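Where Does the Smell Come From? A Study of Kitchen Waste in Shared Student Housing

Stojanovska
Environmental Studies, project report, March 2019

Why we picked this topic

Our group lives in Plirna, a student residence with shared kitchens on every floor. Food waste had come up in class, and we kept talking about it on the way home, mostly because our own kitchen was such a good (bad!) case. We wanted to know how much of what we throw away could have been eaten, and how much could at least have gone into compost. We also wanted to find out if a small change in the kitchen would make a real difference, or if people would just carry on as before.

How we did it

We worked with 2 kitchens. One kept its usual setup, with a single bin for everything. The other got a separate small bin for food scraps and a sheet on the fridge listing what goes in it. Every evening we took the bags down to the laundry room, put on gloves and sorted them on a plastic sheet. We split the food into things that could have been eaten (bread, leftovers, whole vegetables) and things that couldn't (peels, bones, coffee grounds), then weighed each pile on a kitchen scale.

Sorting was much more fun than it sounds. You learn a lot about a floor from its bags! There was a run of untouched salad mixes early on, and we could tell when exams were getting close from the amount of coffee.

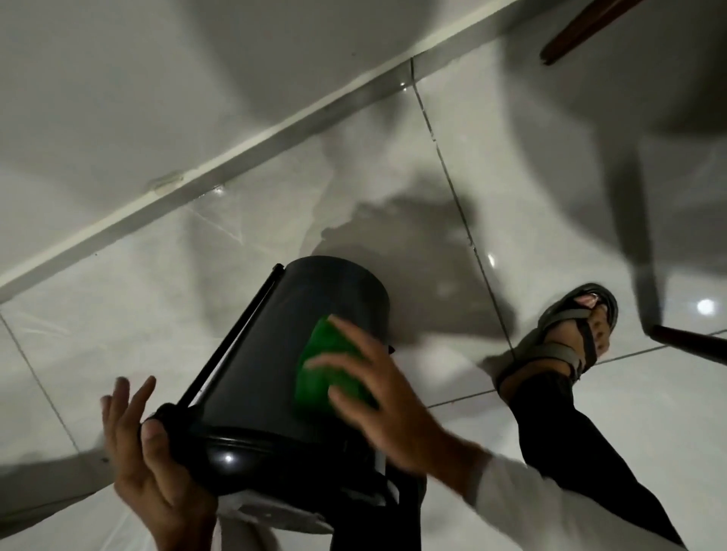 We also put a short survey under the doors, asking how often people shop, if they plan their meals and what they do with leftovers. Most of the answers came back within a couple of days, and several had long notes on the back, which we loved. One person drew a map of the fridge with everyone's shelf marked on it.

What we found

Bread was the big one. It turned up in nearly every bag, usually the last few slices of a loaf, and on the worst evening the bread alone came to 700 grams. Cooked rice and pasta came next. People told us in the survey that they never know how much dry pasta to cook for one person, so they cook too much, mean to eat it later and forget.

Over the whole project we sorted over 2000 grams of coffee grounds, all of it good compost material. In the kitchen with the scrap bin, most of the grounds ended up in the right place after the first few days. Tea bags were a mess in both kitchens, and we still argue about whether they should count as compost, as some kinds have plastic in them.

The kitchen with the separate bin also threw away less food that could have been eaten. We didn't expect this at all. Our best guess is that seeing the food by itself, without packaging on top, makes people notice it more.

Problems

We only had one scale, and it switched itself off whenever we took too long between piles, so we had to redo a few weights. Some people also took their trash straight to the big containers outside, and we never saw those bags. The two floors aren't quite the same either, as one has more first-year students.

What we would like to do next

We want to repeat the study in August, when the summer students are here, and add a shared shelf called Sumeo where anyone can leave food they won't finish. The residence office has already said yes to the shelf, and we're trying to get them to pay for a better scale.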